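Wrist straps losing tracking whenever hands go up high

umali_bench
Okay, I need a sanity check. Our capture setup is the usual thing, head camera plus a strap on each wrist with the printed marker tiles, each one cabled down. Table height stuff is great. Anything overhead and the right wrist drops out over and over. In one kitchen session I had 2,801 good pictures and 685 where the right hand just wasn't solved. I've swapped the cable and redone the calibration, no change.

This is the kind of reach I mean, wiping the bottom of an upper cabinet: 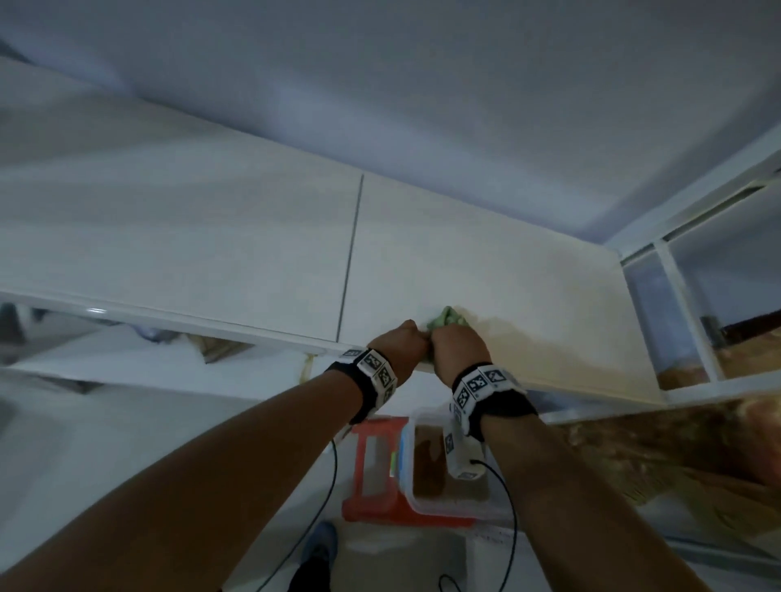
Both hands on the cloth, tiles up, cables hanging down.

Anybody fix this without building new straps?

Arnel Padilla
What are you cleaning the tiles with? I look after our set at Preludley and we had gaps like that in November. Dish soap residue! Now I wipe every tile with a barely damp microfiber before each session, and I reprint any with a scuffed corner.

trultthorpe
Disagree, sorry. Dirty tiles would hurt you at table height too, and the OP says that's fine. I'd look at the unit dangling under the right band. If it can swing, it isn't holding one position relative to the wrist, and it's got its own markers on it. Tie it down or take its pattern out of the solve.

Arnel Padilla
Fair, but cleaning takes 2 minutes and costs nothing. Do it first.

Mared Voyle
Cables, for me. Raise your arms and the slack goes, so the strap gets tugged around toward the elbow. Leave a loop at the forearm with a bit of soft tape (don't cinch it) and check the strap again after 20 reaches.

umali_bench
Did both tonight, wiped the tiles and strapped the hanging unit flat. Way fewer dropouts, but I changed two things at once so I can't tell you which one did it, ugh. Trying Mared's cable loop tomorrow.

trultthorpe
It was the swinging. Put the Ato config up when you get a chance and I'll look at the marker list.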